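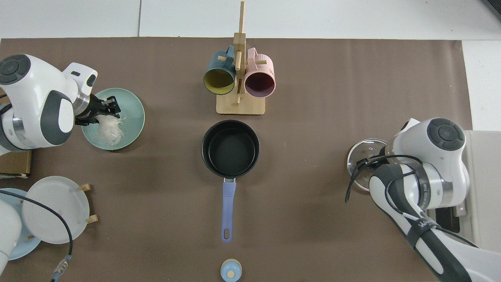

Seul-gi Ji had moved into the apartment on Geerts Street in March with one saucepan, and she meant to leave with it. Her sister A-yeong said the pan wasn't worth the bus fare.

"It has a lid," Seul-gi said.

She put it on the brown mat and looked at what else there was. The mugs could stay on their tree until morning. The two plates were in the rack — the white one was hers, the blue one had come with the place. She thought she would take both.

"What about the green bowl?" A-yeong asked.

"You can have it."

A-yeong didn't want it. She wanted the teal mug with the yellow inside, and had wanted it since their mother bought it. She didn't say so. She went to find more tape, and Seul-gi filled the kettle.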